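Cuadernos > Taller de rutas > Viajes en familia > Entradas

Cuaderno de taller: la escapada a Malberg con niños, segunda versión
Entrada de julio, empezada a las ocho de la mañana con el café todavía en la mano

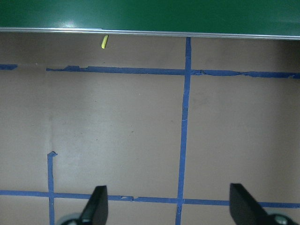 Sigo con lo que dejé a medias en la entrada anterior, que era el reparto de los días. La primera versión de la ruta tenía tres noches en Malberg y a mí me parecía redonda, pero la he vuelto a leer con calma y está pensada para adultos que andan deprisa, desayunan de pie y no necesitan parar cada media hora a mirar un caracol. Así que la he desmontado entera (¡con bastante pena, la verdad!) y he vuelto a empezar por el hotel.

El Marino sigue siendo mi favorito para familias. Las habitaciones comunicadas están en la planta baja, dan al jardín, y se puede salir a la piscina pequeña sin pasar por recepción en bañador, cosa que los padres agradecen más de lo que parece. Lo que me preocupa es la cena: el comedor abre a las ocho y media, y para un crío de cuatro años eso es medianoche. He escrito preguntando si pueden servir algo antes, aunque sea una sopa y una tortilla en la terraza. Mientras no contesten, dejo en la ficha «cena temprana por confirmar», por favor no lo borréis al pasar a limpio.

Día uno: llegada, piscina y nada más. Ya sé que en la reunión se dijo que quedaba pobre, pero insisto. Después de 300 kilómetros de coche lo último que quiere un niño es un museo, y lo último que quieren sus padres es convencerlo.

Día dos: el barco a Ganstead. Sale a las diez y el trayecto es precioso si hace bueno; con viento se mueve bastante y conviene sentarse en la parte de atrás. En Ganstead hay playa de arena fina, poca profundidad y una heladería en el mismo muelle, o sea que la mañana se hace sola. Para comer había puesto el restaurante del faro, pero hay una cuesta larga, sin sombra, y con carrito es un suplicio. Lo cambio por los merenderos de detrás de la playa, que tienen mesas bajo los pinos y una fuente. Falta averiguar si el último barco de vuelta es el mismo fuera de temporada.

Día tres: el parque de Udatness. Aquí me he liado con las cuentas y las dejo apuntadas para que alguien las repase. La entrada familiar con el trenecito incluido, sumada a las noches en el Marino y al barco, deja el paquete en 810 euros para 2 adultos y 2 niños. No es barato, pero tampoco le encuentro mucho que recortar, salvo quizá el trenecito, y el trenecito es justo lo que van a recordar los pequeños cuando vuelvan al colegio. Yo lo dejaría como opcional y pondría los dos precios en la hoja, bien separados.

Una cosa más de Udatness que se me olvidó contar: el recorrido de las aves va por pasarela y es cómodo, pero el del bosque tiene raíces y escalones, y habría que avisarlo con letra bien visible. También sobra el taller de cometas de la tarde. Me encantaba la idea, lo confieso, pero obliga a quedarse hasta las siete y luego hay que conducir de noche.

Pendiente para la próxima entrada:
- respuesta del Marino sobre las cenas
- horario de otoño del barco de Ganstead
- plan de lluvia para el día dos (¿las piscinas cubiertas de Malberg?)
- rehacer el mapa, que todavía lleva la cuesta del faro

Entradas recientes
Qué meter en la mochila del barco
Malberg sin coche: primeras notas
Hoteles con habitaciones comunicadas, lista en curso
Udatness en temporada baja

Contacto | © Taller de rutas | Volver arriba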